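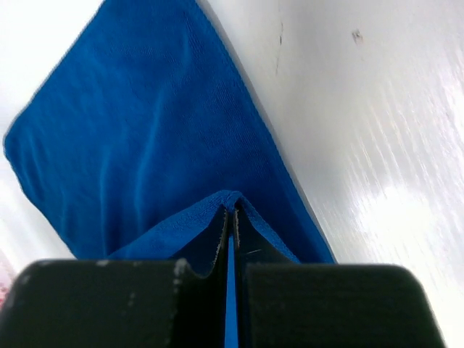

Which side of a microfibre cloth should you use? Start with the fluffier side for picking up dust and crumbs, then finish with the flatter side for a clear shine on glass, gloss paint or a white worktop.

Home Cloths Brushes Refills Care guides Basket

Brokwood Everyday Cloth, royal blue

We've stocked a lot of cloths over the years and this is the one we keep taking home ourselves. It's a proper deep blue, short and fine in the pile, with a stitched hem that sits neatly along the edge (Olumide Shehu, who does our buying, turned down two earlier versions because the hems curled up like old sandwiches). It folds into quarters without turning into a lump in your hand, so you get eight clean faces out of one cloth before it needs a rinse!

We love it most on shiny surfaces. Gloss cupboard doors, hob surrounds, the bathroom shelf with toothpaste on it – a damp wipe, a quick turn of the cloth, and a dry wipe after. On windows, wring it out well first. It's good on taps too, and on the inside of the car windscreen, where most cloths just push the haze about.

Sold in packs of 4, or as a box of 100 for cleaners, cafés and schools. Product number 1463. The Cordeiro bucket on our brushes page takes a full pack with room for your hand.

Washing

Wash before first use, on its own or with other blues, as a little colour can come out. After that, 40 degrees with ordinary liquid detergent. Leave out the fabric softener, which clogs the fibres and leaves smears. Keep it away from towels as well, or it'll come out wearing all their fluff. Line dry or tumble on low. Don't iron it.

Please don't use it dry on soft plastics or on anything gritty. Rinse the grit off first and then wipe.

Kevin Condori in our shop has had the same pack going for over 19 months in his kitchen, washed every week, and they've gone a bit flatter but still lift grease well. He cuts the oldest one up for bike chains.

Goes well with: Ilen glass spray, Brateo long-handled duster.

If you want to feel one before you buy a box, ask at the counter and we'll find you a single.

Page last updated: March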